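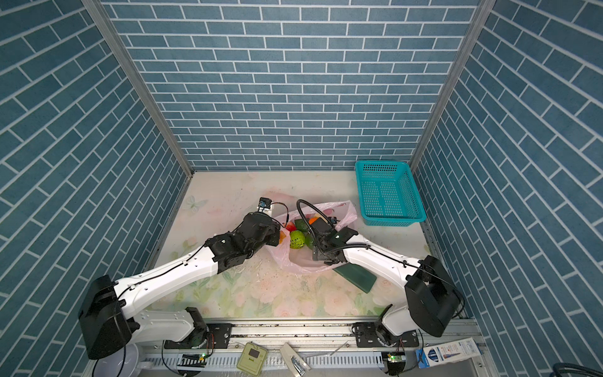 Is the Clenditz two-arm kit worth the money if you only want it for a club or a classroom?

I'd say it is, provided you've got a bench you can leave it on and someone patient to set it up. I went along to the Venar open day in November half expecting a sales pitch, and came home pricing one up.

They had the kit doing a shopping job, with pretend fruit and veg in a thin pink carrier bag, an arm on either side and a basket at the back. I liked that they'd picked a bag! Bags flop and crinkle and never sit the same way twice, so you learn far more than you would from watching blocks get stacked (plenty of that at other stands, I can tell you).

What you get for 3,000 pounds is the pair of arms, the front rail they bolt to and a little camera for each gripper. The walls and floor mat are extra, and I wouldn't bother, you could make your own from wallpaper and a bit of trim. The Testa software comes with it and took me 3 goes to get the hang of when they let us try, mostly my own clumsiness.

Things I liked: the arms are light, the grippers are small enough to get in among the fruit, and the cameras ride right up by the fingers where you want them. Things I didn't: the wiring. There are thin leads looping about all over the place and the little circuit boards sit out along the rail with nothing over them. With a room full of teenagers I'd want a cover on those before anything else.

I did look at the Clurkik as well, which is 900 pounds for a single arm. Lovely thing, quieter too, but one arm can't hold a bag open and reach into it, and that settled it for me. Four stars, and a fifth if they sort out those cables.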